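Home About Working groups Documents Minutes Contact Search

Zernis Working Group on Bench Manipulation Practice
Minutes of the June meeting

Location: Lirkska site, upper meeting room, with remote link
Present: representatives of Lirkska, Van Beek and Terkton; the chair; the secretary
Apologies: the Van Beek electrical safety representative, who sent written comments
Start: 9:30 a.m.

1. Minutes of the previous meeting

Approved with one correction. Under the item on storage of spare fingers, "shall be stored flat" is to read "should be stored flat." The group had agreed on a recommendation and the draft recorded a requirement.

2. Actions carried over

The glossary is complete except for "finger cover," which was held for item 4. The comparison of emergency stop placement across member sites was not delivered. Terkton reported that two of its benches were being moved to another building and that measurements taken before the move would be of no use. Carried over to the next meeting.

The template for the bench log was circulated before the meeting. Lirkska asked for a free text field after the fault code. Van Beek objected that free text is where operators put everything, and that the codes then go unused. Agreed: free text field to be added, and the fault code field to be mandatory before the entry can be saved.

3. Scope of the guide

The chair restated the scope for the benefit of the remote participants. The guide covers small grippers working on a tabletop with light household and packaged items. It does not cover palletizing, food handling for consumption, or any task where a person's hand is intended to be in the work area while the gripper is powered.

Terkton asked whether packaged food used only as a test item falls inside the scope. The group agreed that it does, provided the package stays sealed and the item is marked as a test item in the item register. The register entry is to carry a discard date. Wording to be drafted by the secretary.

Van Beek asked for a note that the guide does not replace a site risk assessment. This is already in the foreword. Van Beek would like it repeated at the start of each part. Not agreed. A cross-reference will be used.

4. Part 4: Finger covers, bench layout and camera setup

This item took most of the meeting. The draft was taken clause by clause with the bench material on the screen.
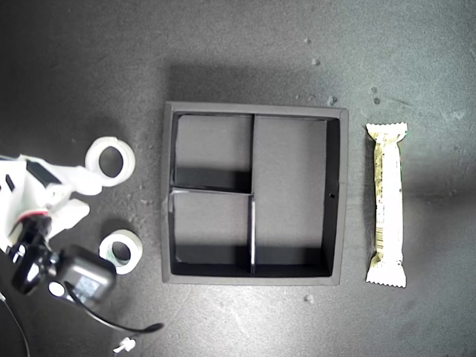
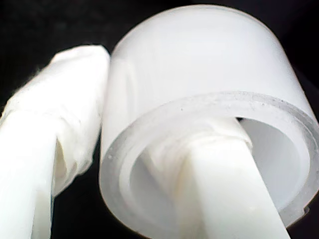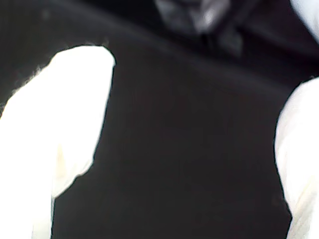
Figures 1 to 3. Gripper fingers at the bench: tray, tape rolls and wrapped bar (1); cylinder between wrapped fingers (2); fingers on either side of a dark surface (3).

4a. Finger covers

The draft allows "any soft wrap that does not mark the item." Lirkska considered this too weak. With reference to Figure 2, it was noted that the wrapping is bunched and creased on both fingers, and that on the inner finger it lies in the opening of the cylinder. A fold of this kind changes the effective width of the finger, and the change is not known to the controller. It also makes the contact area hard to state when results are compared between sites.

Terkton replied that wraps are used because they are cheap and quick to replace, and that a requirement for molded covers would exclude most of its benches. The group accepted that a ban was not practical.

Loose fibers were discussed separately. They are visible at the left finger in Figure 2, and a fibrous edge can be seen on the left finger in Figure 3. Van Beek's written comments point out that fibers can enter joints and can also be picked up by adhesive items. Terkton said it had not seen a joint fault that it could trace to fibers. Van Beek answered, over the link, that its own maintenance records would not show one either, as the cause field is usually left blank.

Agreed text, subject to editing: Where a wrap is used, it shall be secured so that it cannot slide along the finger during a grasp. The wrap shall be inspected at the start of each session and replaced if it is torn, shedding, or has gathered into folds at the contact face. The type of wrap and the date of replacement shall be entered in the bench log.

Lirkska proposed a replacement interval of 100 grasps, whatever the condition of the wrap. Terkton opposed any fixed interval without test data. Left in square brackets in the draft until data is available. Lirkska will run a wear comparison with wrapped and unwrapped fingers and report to the group.

Definition of "finger cover" for the glossary: any removable layer between the finger and the item, whether or not it was supplied with the gripper. This closes the carried-over action.

4b. Insertion grasps

The draft says nothing about grasps in which one finger goes inside the item and the other stays outside, as with the cylinder in Figure 2. Van Beek considered this a significant gap. Force limits in the current table are set for two outside faces. With one finger inside, the load falls on the wall of the item, and a thin wall may deform or split well under the listed limit.

It was proposed to halve the limit for insertion grasps. Other participants thought a factor chosen in a meeting would be hard to defend in review. The group agreed on a procedural rule for now: an insertion grasp shall be declared in the task description, the closing force shall be set for the weakest wall of the item, and the opening motion shall be completed before the finger is withdrawn. A numerical limit is to be considered for the second edition.

Terkton asked that the rule also cover items with a closed end, where a finger can bottom out. Agreed. The task description is to state the maximum insertion depth.

4c. Cables

Draft text: "Cables should be kept clear of the work area." In Figure 1 a black cable runs from the module across the tabletop, with its end lying near the lower tape roll, and a small white connector lies near the bottom of the view. Lirkska asked whether the clause should distinguish between cables in use and cables with a free end. The secretary noted that the reader of the guide, like the reader of a photograph, cannot always tell which is which, and that this is a reason to treat them alike.

Agreed to strengthen the clause from "should" to "shall" for free ends and unused connectors. These shall be removed from the tabletop or capped and tied back before power is applied. For cables in use, the recommendation stands, with a requirement for strain relief at the gripper module. Van Beek's written comments ask for a minimum bend radius. The group preferred to refer to the cable manufacturer's data.

4d. Surface and debris

Crumbs and specks near the tray in Figure 1 were used to discuss the cleaning clause. Views differed. Van Beek wants a wiped surface before every session. Terkton argued that a surface cleaned to that level does not represent normal use, and that perception tests in particular lose value. The group agreed that these are different purposes and that the session plan should say which applies. Cleaning before the session is the default. A deliberate departure is allowed if it is recorded.

Dark matte surfaces remain the recommended type. No change.

4e. Layout of the start position

The draft requires that the receiving container be inside the reach of the arm and that no item touch the gripper at the start. In Figure 1 the upper tape roll is at the tips of the fingers. It was pointed out that the clause applies to the start position only and that a single picture does not show which stage of the task it belongs to. The group agreed that the bench log should carry a picture labeled "start" for each session so that compliance can be checked later. The compartments of a divided tray are to be named in the task description by position as seen by the operator. Terkton currently names them as seen from the arm and will change its forms.

4f. Camera exposure

The fingers in Figure 3 are close to pure white, and little surface texture can be made out. The remote participants said that an inspection of the finger face could not be done from such a view. Lirkska suggested gray fingers. Van Beek said that white fingers are the stock part at its sites and that exposure is the cheaper thing to change.

Agreed text: Exposure for any camera used to inspect fingers or covers shall be set on the fingers and not on the background. A session may run with other settings, but images from it shall not be used as evidence of finger condition.

A proposal to specify a test card was discussed briefly. Not adopted. It may go into the informative annex if a member supplies a description.

4g. Vote on Part 4

The part was put to a vote as amended, with the bracketed interval excluded. Adopted with 2 abstentions. The secretary will circulate the consolidated text. The comment period will be 4 weeks from circulation.

5. Relation to the Terkton internal procedure

Terkton has a bench procedure that predates this guide and conflicts with it on cable handling and log retention. It asked for a transition period. The group has no authority over internal procedures and took no decision. The foreword will state that members may claim conformity part by part.

6. Other business

The screen in the upper meeting room crops the left margin of shared documents, so clause numbers were hard to follow for those present. Lirkska will have it corrected or book the lower room.

Van Beek offered to host the next meeting. Accepted. The date will be set by correspondence.

7. Actions

Secretary: wording on sealed test items; consolidated text of Part 4; glossary update.
Lirkska: wear comparison for finger wraps; meeting room screen.
Van Beek: draft note on wall loading in insertion grasps, for the informative annex.
Terkton: emergency stop comparison (carried over); revised tray naming on forms.

The meeting closed at 12:15 p.m.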